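Orangen richtig lagern, waschen und bis zur Schale aufbrauchen

Im November geht es bei uns wieder los: Kaum liegen die ersten guten Orangen im Laden, schleppe ich ein ganzes Netz nach Hause und freue mich wie ein Kind! Damit davon möglichst wenig im Biomüll landet, habe ich meine liebsten Handgriffe gesammelt.

Beim Einkauf: wiegen statt gucken
Nehmt die Orange in die Hand. Eine gute Frucht fühlt sich für ihre Größe schwer an und gibt auf Druck kaum nach. Die Farbe sagt wenig aus, auch leicht grünliche Orangen können herrlich süß sein. Weiche Stellen rund um den Stielansatz mag ich dagegen gar nicht, da fängt der Schimmel gern an.

Ein Teller für den Tisch
Ich lege immer nur so viele Orangen heraus, wie wir in den nächsten Tagen essen, der Rest bleibt kühl. Am liebsten nehme ich einen flachen, dunklen Teller, auf dem leuchtet das Orange so wunderbar! In tiefen Schalen liegen die unteren Früchte gedrückt und man vergisst sie leicht. Und bitte nicht dauerhaft in die pralle Sonne damit, sonst trocknet die Schale aus.

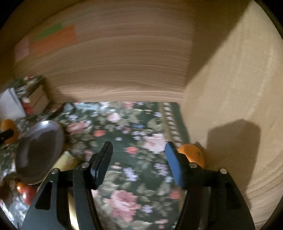
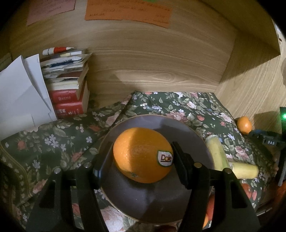
Orange und Rosenmuster auf Dunkelgrün: Die geblümte Tischdecke ist auf beiden Bildern zu sehen, der Teller mit der Frucht auf dem zweiten.

Der Aufkleber
Vor dem Waschen kommt er ab, auch wenn die Schale nicht gegessen wird. Klebt er fest, mit dem Daumen kurz anwärmen und von der Kante her abziehen. Klebereste gehen mit einem Tropfen Speiseöl weg, danach mit Spülmittel abwaschen. Auf den Kompost gehört der Aufkleber nicht!

Schale abreiben
Dafür nur Früchte nehmen, deren Schale zum Verzehr geeignet ist. Heiß abwaschen, gut trockenreiben und nur die äußerste Schicht abraspeln, das Weiße darunter schmeckt bitter. 50 g Zucker mit dem Abrieb einer Orange verkneten, auf einem Teller trocknen lassen, ab ins Schraubglas. Über Milchreis ein Traum! Ich habe dafür eine feine Reibe von Plirkitz, jede andere scharfe tut es genauso.

Mehr Saft
Zimmerwarme Orangen vor dem Pressen mit der flachen Hand über die Arbeitsfläche rollen (ruhig mit etwas Druck). Bleibt Saft übrig, friere ich ihn im Eiswürfelbehälter ein, 6 Würfel reichen mir für ein Salatdressing.

Und wenn doch etwas auf die Decke tropft
Sofort mit einem sauberen Tuch tupfen, nicht reiben, dann mit kaltem Wasser nachgehen. Bei bunten Blumendrucken probiere ich jedes Fleckenmittel zuerst an einer Ecke aus, die unter dem Tisch verschwindet. Anschließend nach Pflegeetikett waschen und erst in den Trockner geben, wenn vom Fleck nichts mehr zu sehen ist.

Stand: 2. Juli 2025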